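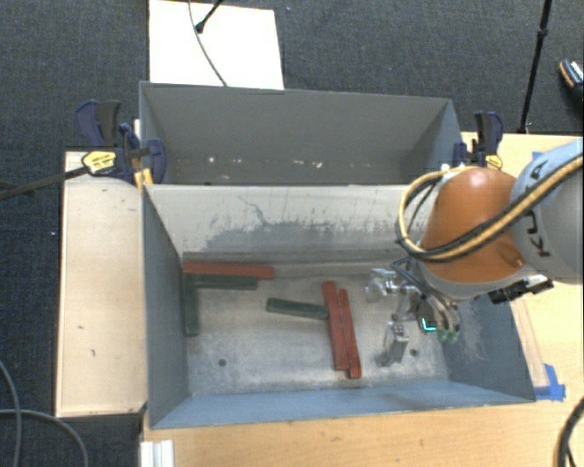 金属の箱の中に赤と緑の角棒、右からKUKAのアーム

キーワードを入力 掲示板内を検索 検索

家事や現場の雑用、もう機械に任せられますか(雑談・長文歓迎)

縁側ドリル
2024年7月16日

こんばんは。梅雨が明けたのか明けないのか、作業場の引き戸が湿気で重たくて、開けるたびに腰にくる季節ですね。皆さんお変わりないでしょうか。

久しぶりに自分でスレッドを立てます。話の発端はうちの食卓でして、連れ合いが台所の引き出しをひっくり返しながら「菜箸と計量スプーンを分けて戻してくれる機械はまだなの」と言ったんです。こちらは小さな木工と金物の工房をやっていて、日がな一日、端材を拾っては揃え、拾っては揃えしている人間なものですから、つい真顔で「それはまだ難しいんじゃないか」と答えてしまい、そこから夕飯のあいだじゅう議論になりました。味噌汁が冷めました。

連れ合いの言い分はこうです。車が勝手に走るだの、将棋で人が勝てないだのと言っている世の中で、引き出しひとつ片付けられないのはおかしい、と。私の言い分は、将棋の駒は升目に収まっているけれど菜箸は重なるし転がるし引き出しの隅に食い込む、というものです。

先頭の写真の箱を見てください。中身は赤か緑の角棒だけです。うちの端材箱に比べたら、なんと行儀のいい中身だろうと最初は思いました。ところが眺めているうちに、自分ならどれから手をつけるかな、と考え込んでしまったんですね。奥の壁にぴったり寄った赤いのがあって、そのすぐ手前に緑のが並んでいる。左の壁沿いの緑は、先のほうが赤の下に入り込んでいる。真ん中あたりでは赤いのが二本、くっついて寝ている。指の入る隙間がないところばかりです。人間なら爪でちょいと起こすか、箱ごと揺するか、まあ何も考えずにやりますけれど、その「何も考えずに」の中身がずいぶん込み入っているのだと思います。

というわけで、家のことでも職場のことでも構いません。機械に任せてよかった雑用、任せてみて引き上げた雑用、まだ当分は人の手だなと思う雑用など、聞かせてもらえたら嬉しいです。長くても全部読みます。

夜勤あけ

縁側さん、スレ立てありがとうございます。眠い頭で読んでいたら、味噌汁のくだりで目が覚めました。

私は食品の容器を扱う倉庫で働いていまして、去年の11月からFlelportという箱出しの装置が一台入っています。アームがついていて、通い箱から容器をつまんでコンベヤに載せる、それだけの機械です。入る前は「君たちの腰が楽になるよ」と説明されて、みんな半分しか信じていなかったのですが、腰については本当に楽になりました。そこは素直に感謝しています。

ただ、任せられるかどうかと聞かれると、うーん、と唸ってしまいます。うちのFlelportは画面に取り出した回数が出るようになっていて、先日の夜勤では朝までに1173と出ていました。立派な数字です。私が同じことをしたら途中で座り込んでいます。でもその晩、私は装置の横の丸椅子に腰かけて、呼び出しのブザーが鳴るたびに立ち上がって、隅に残った容器を真ん中に寄せてやっていました。寄せると、また黙々と始めるんです。なんだか、魚の骨だけ取ってやる親のような気分でした。

ですから写真の箱の、奥の壁に寄っている赤い棒を見たときには、ああ君か、と思いましたよ。うちで呼び出しがかかるのは、ああいう壁際のやつが多いんです。

旋盤の横

横から失礼します。部品加工の町工場で、もう15年機械のそばにいる者です。

先に結論めいたことを書いてしまうと、現場の雑用はとっくに機械がやっています。ただし「雑用」と呼ばれなくなっているので気づかないだけだと思うんです。材料の供給、切り屑の搬出、ワークの反転、昔は全部、新入りの仕事でした。今うちに入ってくる若い人は、それが人の仕事だったことを知りません。ですから縁側さんの「まだ難しい」という返事には、ちょっと反対させてください。

コツは、ばらばらのものをばらばらのまま拾わせないことです。整列したトレーで受け取って、整列したトレーで渡す。うちのアームは目がついていませんが、位置が決まっていれば文句ひとつ言わずに働きます。箱に棒をざらっと入れて、さあ拾えというのは、わざわざ機械の苦手な試験を受けさせているようなもので、工場の人間が見ると「なんで前の工程で並べておかないんだ」という気持ちになります。

台所も同じではないでしょうか。菜箸を立てる筒を決めて、計量スプーンを掛ける釘を打つ。そこまでやってしまえば機械の出番は残りわずかです(機械の出番をなくしてどうする、と言われそうですが)。

洗濯物は裏返し

旋盤の横さんのご意見、工場のことはその通りなのだろうと思いつつ、家のことを言われると少しだけむずむずします。釘を打って、筒を決めて、そこに戻すのは誰の手なんでしょう、と。うちには育ち盛りがいて、スプーンは砂場から帰ってきますし、靴下は片方だけソファの背もたれの裏から出てきます。前の工程で並べておいてほしいのは私のほうです!

うちで機械に任せているのは床です。Pustuvenという丸い掃除機を使っていて、買ってから2年になります。これはもう、いなくなったら泣きます。ただ、Pustuvenを走らせる前に、床の積み木と充電の線と読みかけの絵本を拾って歩くのは私で、夫はそれを「掃除機のための掃除」と呼んでいます。呼んでいるだけで手伝わないのですが、それはまた別の掲示板に書きます。

不思議なもので、それでも楽になったと感じるんです。床を拭く時間が減ったというよりも、夕方に「そろそろ走らせるよ」と声をかけると、家族が自分のものを拾うようになりました。機械が片付けたのか、機械のおかげで人が片付けたのか、よくわからないままです。

洗濯物たたみには手を出したことがありません。Okekeというたたみ機の展示を見に行ったことはあります。一枚ずつ、シャツの肩を係の人が広げてクリップに挟んであげると、あとはきれいにたたんでくれました。きれいでしたよ。でも肩を広げてクリップに挟むところまで来たら、私はもう、たためるんです。

tetsukuzu

Okekeの話、笑いながら読みました。肩を広げるところが一番の肝なんですよね、たぶん。

趣味で中古の小型アームをいじっている者です。つかむ側の話を少し書かせてください。写真の手先は指が何本かに分かれた金属のもので、左へ伸びているのと、下を向いているのと、右のほうに固まって曲がっているのが見えます。私が家で使っているのは二枚の板が平行に開いて閉じるだけのものなので、まずそこが羨ましい。指が多いと包むようにつかめます。ただ指が多いと、狭いところに降りていくときにどの指をどこへ逃がすかを考えなければならなくて、これがまた大変です。

それで私が見ていたのは、棒よりも箱の壁でした。奥の内壁に、濃い灰色に擦れたような広い跡があるでしょう。引っかいたような細い筋も上に伸びています。何でついた跡なのかは写真からは知りようがないのですが、自分の練習用の木箱がちょうど似たような具合なので、他人事とは思えませんでした。うちのは全部、私が降ろす位置を間違えてつけた跡です。深さの設定を4ミリ間違えただけで、板の指が底をがりっといきまして、あの音は今でも夢に出ます。

旋盤の横さんの「並べておけばいい」には賛成が半分です。並べられるものは並べたほうが早いです。ただ、並べる作業そのものを誰かがやっているわけで、そこを機械に渡したいという話をしているときに、並んでいるところから始めましょうと言われると、階段の一段目がない感じがするんです。

mikanbako

はじめまして、いつも読むだけでしたが、今日は書きたくなって登録しました。読みにくかったらすみません。

親の家がみかん農家で、収穫のあとの選果を手伝って大きくなりました。選果場の機械は私の子どものころからもう立派なもので、大きさで転がし分けて、色も見て、ごろごろと箱に落ちていきます。あれを見て育ったので、「機械は拾えない」という話になると、転がせばいいのに、とまず思ってしまうんです。丸いものは転がせば自分で散らばってくれます。くっついたら揺すればいい。

棒だとそうはいかないんでしょうか。箱ごと揺すったら、あの真ん中の赤いのも離れそうな気がするのですが、箱の縁のところに大きなクランプが噛ませてあるので、揺すらない前提なのかなとも思いました。素人考えです。詳しい方、教えてください。

それと家のことを言うと、うちは食洗機だけは入れています。あれは機械が食器を洗っているというより、家の中に小さい工場があって、私がそこへ部品を並べに通っている感じがします。お茶碗の向きを間違えると水が溜まって出てきますし。旋盤の横さんのおっしゃるトレーの話は、食洗機のかごのことだと思えばすごく腑に落ちました。

旋盤の横

mikanbakoさん、ようこそ。食洗機のかご、まさにそれです。うまい例えをいただいたので、明日の朝礼で自分が思いついたような顔をして使います。

揺する話ですが、いい勘をしておられます。部品を揺すって散らして、上からカメラで見て拾うという供給装置は普通にあって、小さい部品なら大変よく働きます。長物は少々厄介で、揺すると壁に沿って揃いたがるんです。壁沿いに寝ると指が入らないので、散らしたつもりが余計に取りにくくなることがある。うちでも細長いピンでそれをやって、若い人と一緒に頭を抱えました。しまいには揺するのをやめて、磁石で上から吸わせました。鉄だったので助かりました。

tetsukuzuさんの、階段の一段目がないという話には、痛いところを突かれました。白状しますと、うちのトレーに並べているのは人です。隣の棟で、近所から来てくださる方々が、おしゃべりしながら並べています。私はその方々の手の速さに慣れすぎていて、並んでいるのが当たり前のような気になっていたのかもしれません。

とはいえ、まるごと反対を引っ込める気はありませんで、あの方々の手を機械に置き換えたいかと聞かれたら、今のところは要らないと答えます。速いし、傷のある部品があれば並べながらよけてくれますし、昼には漬物が回ってきます。

夜勤あけ

漬物が回ってくる職場、うらやましいです。夜の倉庫は自販機のコーンスープがごちそうです。

昨晩も装置の横におりまして、皆さんの書き込みを思い出しながら眺めていたら、いつもと違うことが気になりました。呼び出しがかかったとき、私はどう寄せているのか、自分の手を見てみたんです。そうしたら、つまんでいませんでした。指の背で、壁からすうっと押し出しているだけなんですよ。つかむより前に、まず押しているんですね。何百回とやっていて気づかなかったので、ひとりで感心してしまいました。

それをFlelportの担当の方に話したら、押す動作は設定に入れられなくもないが、容器が倒れたときの責任がうちにもそちらにも、というような、むにゃむにゃとした返事でした。技術の話だと思って聞いたら、約束ごとの話になって返ってきました。任せられるかどうかには、そういうのも混じっている気がします。転んだ容器を誰が起こしに行くか、という。

洗濯物は裏返し

むにゃむにゃ、わかります。家だと責任は全部、気づいた人のところに来ます。

指の背で押す話を読んで、昼間に自分の手も見てみました。靴下の山から片方を探すとき、私は山の上から平手でぐしゃっと広げていました。つまむのはそのあとです。それから、タオルは見ないで取っています。手ざわりでタオルだとわかるので。子どもに絵本を読みながらでもたためるのは、そのおかげだったのかと、妙に納得しました。

縁側ドリルさん、菜箸の引き出しですけれど、うちは仕切りをやめて、浅い箱にざらっと入れています。見た目は悪いですが、上から見れば全部見えるので、家族の誰でも取れます。戻すのも放り込むだけ。片付いているかと言われると困りますが、喧嘩は減りました。

ぬか床係

ずいぶん盛り上がっていますね。出遅れましたが、へそ曲がりの意見をひとつ置かせてください。

私は、任せられるかどうかよりも、任せたいかどうかを先に聞いてほしいと思う口です。介護の施設で厨房をやっております。うちの施設でも配膳の運搬車を入れまして、Porkutachという背の高い棚のような形のもので、廊下をそろそろと走ります。よく出来ています。曲がり角で人が来ると、きちんと待ちます。利用者さんの中には「お先にどうぞ」と声をかけて、いつまでも道を譲り合っている方もおられて、ご飯が冷めるのでそこは私が割って入ります。

運ぶのは任せて正解でした。重たいし、廊下は長いし、私の膝もくたびれています。でもお膳を置くところは、話し合って人の手に残しました。置くときに顔を見るんです。今日は箸を持つ手が逆だな、とか、昨日の汁が残っていたな、とか。置くだけなら、たぶん機械にもそのうち出来るようになるんでしょう。出来るようになっても、うちでは渡さないと思います。

逆に、誰か今すぐ代わってくれと思うのは、大鍋の底を洗う仕事です。腕を肩まで突っ込んで、焦げを探るやつ。これを任せられる機械が出たら、私は貯金をおろします。写真のアームくらい長ければ底まで届くでしょうに、あの立派な指で焦げをこすらせるのは、さすがに気の毒でしょうか。

tetsukuzu

大鍋の底、考えてみたら悪くないお題です。鍋は動かないし、丸いし、焦げは逃げません。つかむ必要もなくて、押しつける力の加減さえつけばいい。棒を拾うより易しいかもしれないです。水と油と湯気がかかるので、アームのほうが先に音を上げそうですが……。ケーブルが外に出ているものは、まず防水の服を着せるところからですね。写真のアームも、黄色っぽいのと黒のケーブルが束になって外をぐるっと回っていますし、あのまま鍋に突っ込むのは私なら怖いです。

ぬか床係さんの「任せたいか」を読んで、自分がなんでアームをいじっているのか考えてしまいました。片付けをさせたいからと家族には説明していますが、アームの周りはいつも家の中で一番散らかっています。連れ合いに言わせれば、増えた雑用の親玉はあの機械だそうです。反論できませんでした。

それでも、練習用の木箱から積み木をひとつ拾って、隣の皿に置いてくれた晩は嬉しかったんですよ。子どもが初めて靴を履けたときと同じ声が出ました。左右逆でしたけどね、靴は。

mikanbako

旋盤の横さん、揺すると壁に揃いたがる話、ありがとうございました。箸立てを振ったときのことを思い出して、ああ、と声が出ました。

母に電話でこのスレッドの話をしたところ、選果場の機械も、流す前に葉っぱと枝を取るのはずっと人だったよ、と言われました。私はごろごろ転がるところばかり見ていて、その手前で祖母が座っていた場所を覚えていなかったんです。葉つきのみかんが流れると引っかかって全部止まるので、一番上手な人がそこに座ったのだそうです。なので、転がせばいいのに、と書いたのは少し訂正させてください。転がせるようにしている人がいました。

縁側ドリル

皆さん、本当にありがとうございます。朝の仕事前に読むつもりが、湯呑みを三度も温め直して、しまいには昼休みまで持ち越しました。

連れ合いにも全部読み上げました。ぬか床係さんの配膳のところで黙り、洗濯物は裏返しさんの「もうたためるんです」で大笑いしておりました。それで、うちの引き出しですが、仕切りを外しました。浅い箱にざらっと、です。旋盤の横さんには叱られそうですが、菜箸だけは筒に立てましたので、半分は工場流ということで勘弁してください。

端材箱のほうは、夜勤あけさんの真似をして自分の手を見ながら片付けてみました。やはり押していますね。それと私は、くっついた二枚を取るとき、片方を親指で押さえておいて、もう片方を人差し指でずらしていました。片手でふたつの仕事をしている。写真の真ん中の赤いのも、自分ならそうやって離すと思います。あれを教えろと言われても、言葉ではうまく教えられません。弟子がいたころも、見て覚えろとしか言えなかったのを思い出して、今さらながら悪いことをしました。

まだ難しいという考えは変わっていませんが、旋盤の横さんの工場の話を聞いて、「何が」まだ難しいのかは、もう少し細かく言えるようになりたいと思いました。連れ合いは連れ合いで、引き出しはもういいから、次は網戸を洗う機械を聞いてくれと申しております。網戸についてお持ちの方、どうぞよろしくお願いします。

旋盤の横

叱りませんよ。筒に立てたなら上出来です。

網戸は、外して持ってくるところまで人がやってよければ、車の洗車機の小さいのを想像すればいけそうな気がします。ただ、うちの妻に話したら「外すのが嫌なのよ」と即答でした。また一段目です。

夜勤あけ

網戸、うちは外したら戻らなくなって、夏じゅう玄関に立てかけてあります。戻すほうも併せてお願いします。では、今夜も装置の横に行ってきます。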